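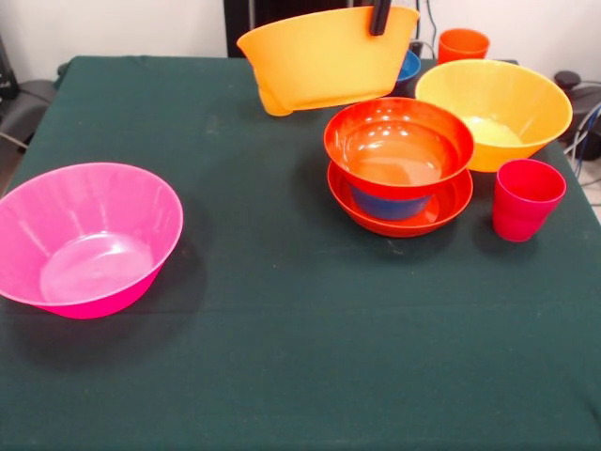

Informe de seguimiento, segundo trimestre
Programa de comidas compartidas para personas mayores
Entidad ejecutora: Asociación Drastora
Entidad financiadora: Fundación Dudás

1. Situación general

El programa funciona con normalidad en las dos sedes previstas, Clolatbridge y Emum. Durante el trimestre se han servido 559 comidas. El comedor de Clolatbridge abre tres días por semana y el de Emum, dos. En Emum se perdió una semana completa de servicio en mayo por una avería en la acometida de agua del edificio; las personas inscritas recibieron esos días la comida en su domicilio, y esas entregas están incluidas en el total.

Hay 60 personas inscritas entre ambas sedes. La asistencia es más regular en Clolatbridge. En Emum depende bastante del autobús, que cambió de horario en abril y ahora llega cuando el primer turno ya ha empezado. Hemos retrasado la apertura a las 13:30 y desde entonces las ausencias han bajado.

2. Cocina y suministros

Toda la comida se prepara en la cocina de Clolatbridge y se traslada a Emum en contenedores isotermos. El recorrido es corto, pero la furgoneta que compartimos con el banco de alimentos no siempre está libre a la hora que la necesitamos. En junio hubo dos días en los que el traslado se hizo en el coche particular de una de las cocineras, a quien se ha abonado el kilometraje con cargo a la partida de transporte.

El menú se revisa cada mes con la dietista del centro de salud. A petición de los asistentes se han reducido las cremas y se han añadido más guisos de legumbre. Hay 10 personas con dieta sin sal y 9 con dieta para diabéticos. Estas raciones se etiquetan aparte desde abril, después de que se entregara una equivocada en Emum. El error se detectó antes de servir y quedó anotado en el registro de incidencias.

El proveedor de verdura avisó en mayo de una subida de precios. Pedimos presupuesto a otros dos y cambiamos a uno de ellos para la patata, la cebolla y la zanahoria. El resto se sigue comprando al anterior.

3. Personal

La plantilla no ha variado: dos cocineras a media jornada, una auxiliar y la coordinadora. La auxiliar estuvo de baja parte de abril y se contrató una sustitución, que no estaba prevista en el presupuesto inicial. Todo el equipo ha renovado la formación en manipulación de alimentos. Queda pendiente el curso de primeros auxilios, que la mutua ha aplazado a septiembre.

4. Actividades de sobremesa

La convocatoria pedía que el comedor sirviera también como lugar de encuentro, y esta parte va más despacio de lo que habíamos propuesto. En Clolatbridge funciona bien la tarde de los martes, con juegos de cartas y lectura de prensa. El taller de memoria empezó con un grupo pequeño y se mantiene. En Emum la mayoría se marcha al terminar de comer para coger el autobús de vuelta, así que el taller previsto allí no se ha iniciado. Proponemos trasladarlo a la mañana, antes de la comida, y probarlo durante el otoño.

5. Ejecución económica

Las partidas de alimentación y personal se ajustan a lo previsto - con la salvedad de la sustitución ya mencionada. La de transporte va por encima y la de actividades por debajo, por lo explicado en el punto anterior. Solicitamos autorización para pasar parte del dinero no gastado en actividades a transporte. El importe exacto y los justificantes figuran en el anexo económico, que se envía por separado.

La compra del segundo armario caliente para Emum sigue sin hacerse. El modelo aprobado está descatalogado y el que lo sustituye no cabe en el hueco disponible. Estamos a la espera de las medidas de otro fabricante.

6. Dificultades

La principal es el transporte, tanto el de la comida como el de los asistentes. Hemos escrito al ayuntamiento para pedir que se revise el horario del autobús y todavía no hay respuesta. La segunda es la lista de espera de Clolatbridge, que no se puede atender sin abrir un día más. La cocina tiene capacidad; faltan horas de personal.

7. Previsiones para el próximo trimestre

El servicio se mantendrá en agosto en Clolatbridge. Emum cerrará dos semanas por las vacaciones del edificio, con reparto a domicilio para quienes lo pidan antes de final de julio. En septiembre se pasará la encuesta de satisfacción, en papel y con letra grande, y se hará el curso de primeros auxilios. Los resultados de la encuesta se incluirán en el informe siguiente, junto con una propuesta de coste para el cuarto día de apertura en Clolatbridge.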